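Countertop wine rack — bottles on their sides or upright?

berkby_74
Trying to settle this before November, when my sister moves in and her wine comes with her. I've got the small tabletop rack out and have been trying it with a few bottles. 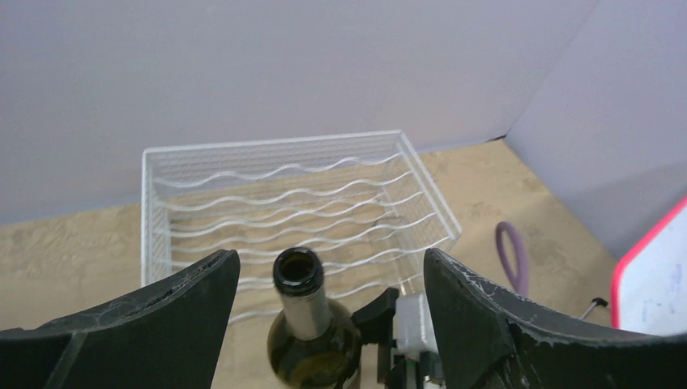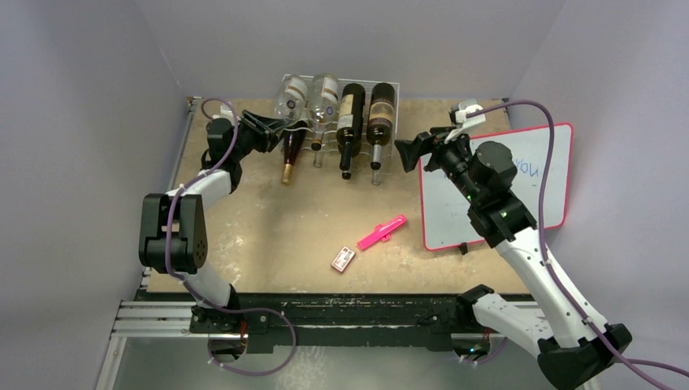

It will have to live on the kitchen counter, on the side away from the cooker. Most of what we buy gets drunk within a month. Is it worth laying everything down, or should I save the space and stand them up in the cupboard?

Lilleta
Depends on the closure. Cork goes on its side, screw cap can go any way you like. If it's gone in a month it makes no difference at all.

Campbell126
Disagree slightly. I stood a case upright over one summer and had 3 corks crumble on me. Lay them down if you have the rack anyway.

Lilleta
A summer isn't a month though. And a warm kitchen will do more harm than standing up ever will.

vavach
Would you have the necks facing out or in? I keep mine facing the wall so I can read the labels, but then I catch them when I pull one out.

berkby_74
Necks to the front for me. Easier to grab, and I can tell the reds by the capsule — mostly.

Aaliyah Grewal
Measure the depth before you decide. My counter was too shallow by a finger's width and the necks stuck out over the edge. I moved the rack to the top of a bookcase in the hall, which is cooler as well.

Campbell126
Hall is a good shout. Don't put opened ones on their side, whatever the stopper claims. Fridge door, upright.

berkby_74
Hall might work, there's a low shelf by the meter cupboard. Will measure tonight.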